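Ticket 1794
Product: Zomov Pick, perception node
Component: handle detection / drawer task
Reported from: Donnelly, bench 4
Priority: normal
Status: resolved, watch

Summary

The drawer task stops before the approach. The planner returns "no valid grasp pose" although the drawer is open and the handle is in view of the wrist camera. Happens on most runs when the white cutting board is under the drawer. Did not happen before the September update of the perception node.

Steps to reproduce

1. Start the task server and the perception node with the default settings.
2. Set the bench up with the small cabinet over the white board, drawer open.
3. Send the arm to the look pose.
4. Call close_drawer.

Expected: handle found, grasp pose sent to the planner, arm moves in.
Got: handle found in the colour mask, then thrown out at the depth check. The planner gets an empty list and gives up after the third try.

Log from one of the failed runs:

[perception] colour mask: 1 region, label handle
[perception] depth check: valid points 20 percent, minimum 60 percent
[perception] region rejected
[planner] candidate list empty
[planner] no valid grasp pose
[task] close_drawer aborted

First comment, Donnelly

We ran the task with the gripper open at the look pose and saved the wrist view from the point where the planner gave up. The red of the handle stands out well against the board, so we don't think the colour step is at fault. The mask looks right in the viewer. The depth picture has a large hole over the same area.

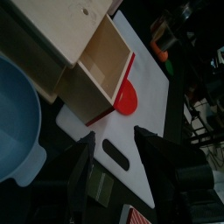
Wrist camera at look pose, gripper open, drawer out over the white board.

Things we tried before opening the ticket:

Restarted the perception node. No change.
Ran the hand-eye calibration again. The new result was nearly the same as the old one, and the failure stayed.
Went back to the previous build. The task worked, but the old build has the memory leak from the other ticket, so we can't stay on it.
Covered the board with a matt black cloth. The task worked on the new build every time.

Reply, Zomov support

Thanks, the cloth test was useful. There are faint reflections on the board around the drawer front, and the handle extends out over it. We think the depth filter in the new build drops points next to a bright surface, and takes the handle with it. Please send the perception settings file and a recording of the depth topic from a failed run. The colour stream is not needed.

Please also check whether edge_guard is set. It was off by default in the old build and is on in the new one.

Second comment, Donnelly

Settings and recording attached. edge_guard is on. We never set it ourselves, so it must have come in with the update.

With edge_guard off the handle passes the depth check and the planner gets a pose. The pose is wrong, though. It sits too low, and on the first try the planner wanted to put the fingertips into the board. The collision check stopped it. We have gone back to the cloth for now.

Reply, Zomov support

We played your recording through the new build here and get the same result. There are two separate faults.

The first is edge_guard. It grows the bad-depth area by a fixed margin, and that margin is too wide for a handle this close to a bright surface.

The second is in the pose fit. With edge_guard off, points from the board get mixed in with points from the handle. The fit takes the average of both, so the centre drops towards the board. The old build split the points by height before fitting. That step was left out when the fit was moved into the Trarnico plug-in.

A patched plug-in is in your download area. It puts the height split back. Install it, leave edge_guard on, and add this line to the settings file under handle:

edge_guard_margin: 4

Restart the perception node afterwards. A reload from the viewer does not pick up the new plug-in. If you use the Nenix bridge, restart that as well, or it will go on sending the old pose topic.

Third comment, Donnelly

Installed on Saturday. The first two calls still failed because we had not restarted the bridge. After that the handle was found with no cloth on the board, and the pose sat on the handle in the viewer. We ran close_drawer 20 times and all of them finished.

The error text could be better. "No valid grasp pose" sent us to the planner first, and we lost a morning there. If the depth check rejects every region, the message should mention depth.

Reply, Zomov support

Agreed, a separate request has been opened for the message. The height split will be in the next normal release and the default margin will be made smaller. Keep the extra line in your settings until then. Ticket set to resolved and kept on watch until the release is out.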